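Robot operators wanted for household task recording

Mondomen, Testach building, second floor
Posted October 19, 2019

Mondomen is hiring part-time operators to record examples of everyday table and kitchen work with a robot arm. The recordings go into a training set for a learning system called Floslow. Floslow learns by copying. It gets a large number of examples of a person guiding the arm through a task and then tries the same task on its own. The quality of what it does depends on the quality of what you record.

No robotics background is needed. We have had good operators who came from sewing, dental work, warehouse packing and restaurant kitchens. What we look for is a steady hand and the patience to do the same thing many times without getting sloppy.

What the work is

You sit or stand at a station and guide the arm with a pair of handles. The arm follows your hands with a short delay, which takes a few shifts to get used to. Each recording is one attempt at one task, such as putting a plate in a stand, taking it out again, or moving it to another spot on the table. When the attempt is over you press a pedal, mark it good or bad on the screen, reset the table and start the next one.

The wrist camera view is shown on a monitor next to the table. It is a close view and takes some learning. The fingers take up a good part of it, and an object you are reaching for may be only partly visible until you are nearly on top of it. Expect to look back and forth between the monitor and the table.

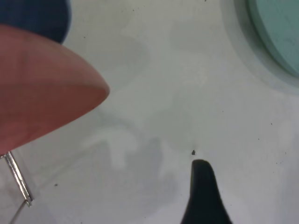
What you will do on a shift

Check that both cameras are recording before the first attempt.
Record attempts from the task sheet. A normal shift is 90 attempts, including the bad ones.
Vary the starting position as the sheet asks. Do not put things back in the same place every time.
Keep the failed attempts. If the gripper misses or a plate slips, mark it bad and go on. Do not delete it.
Write one line in the log for anything unusual: a stuck finger, a lag, a moved camera.

Hours and pay

Shifts are 3 hours, mornings or afternoons. We ask for at least four shifts a week. You get a short break every half hour, and it is paid. Training is paid at the same rate as regular shifts. The rate is given at the first phone call and is the same for all new operators. Bad attempts do not reduce your pay.

The current contract runs through July. We expect to extend it for operators who want to stay, but we can't promise that now.

What we ask for

You are 18 or older and allowed to work in this country.
You can see color well enough to follow a task sheet that names objects by color. Glasses are fine.
You can use both hands for fine movements over a whole shift.
You can read and write simple notes in English.
You are comfortable having your sessions recorded. The cameras point at the table, but hands and sleeves sometimes get in.

The present task set

Floslow has 1524 good attempts so far in the tableware set, and that is not enough. Most of the new shifts will go to plates in wire stands. The stands are light and the plates sit close together, so a small error in angle can push the next plate over. New operators begin with a single plate and move to a full row once their lead signs off.

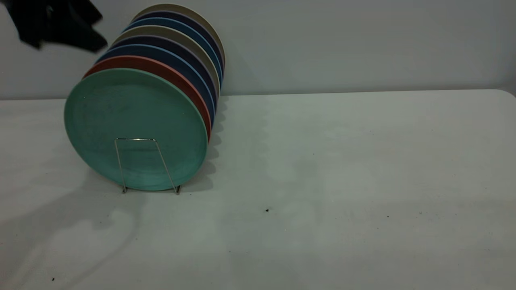 By Reinaldo Brito, station lead

A few words on plates, as applicants ask about them on the phone. The hard part is the rim. With a row on edge you have very little of each plate to get hold of, and the one at the front is the only one you can see properly. I tell new people to come in slowly, stop, look at the monitor, then close the fingers. A slow clean attempt is worth more to us than a fast one with a bump in it. You will drop things in the first week. Tell me and carry on.

How to apply

Send a short note to Jailson Cavalcanti, hiring desk, Mondomen, Testach building, Paiva. Say which shifts you can work and list any job or hobby where you used your hands for careful work. A full resume is fine but not required. Applicants we pick will be asked to come in for a trial of 36 attempts, paid, with Reinaldo at the station. We answer everyone who applies, usually within two weeks.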